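Research and Outreach Assistant, Sorusville Household Budget Forum

We are a small policy group in Sorusville, and for a good while now we've been pestering anyone in public office who will listen about the cost of living, wages and what the yearly budget really means for people at the kitchen table. We're looking for a friendly, curious person to join us as a part-time assistant, starting in February (a little later is fine if you need to give notice where you are now).

You'd be working mostly with Callum Nisbet, reading budget papers and tax proposals as they come out and turning them into plain pages that a busy parent or a shop owner can get through over a cup of coffee. We take no party's side, and we'd ask you to leave your own at the door, at least during office hours! Once a month you'd also help with our open evening in Fidodport, where people bring their questions about prices, pensions and small business taxes, and where the talk has been known to run well past closing.

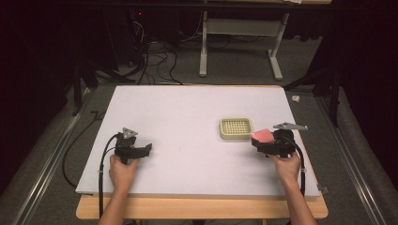
What the job involves

Reading state and city spending plans and writing short summaries
Answering letters and emails from residents, kindly and correctly
Checking figures with Pieter Dekker before anything goes out
Setting up the room for the open evening and taking notes

Hours and pay

The post is 28 hours a week at our Adams Street office, with 2 of those hours kept free for your own reading. You're welcome to work from home when the budget calendar is quiet, though it does get lively in the spring, and we'd love to have you with us then.

You don't need a degree in economics. We care much more that you write clearly, enjoy numbers well enough to argue with them, and can hear out someone who is upset about their tax bill without getting upset yourself.
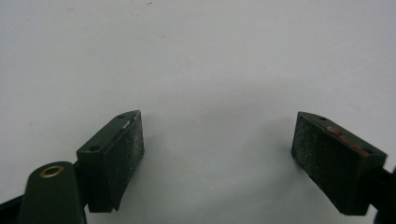 Rhydian Hopkin says the first budget season felt like learning a new language, and that by the second one he was explaining sales tax to his whole family at dinner, whether they had asked or not.

How to apply

Send us a letter of a page or so and a short summary, in your own words, of any public spending plan you've read lately. Please address both to Angus Pomare at the Sorusville office. We read every letter and we write back to everyone.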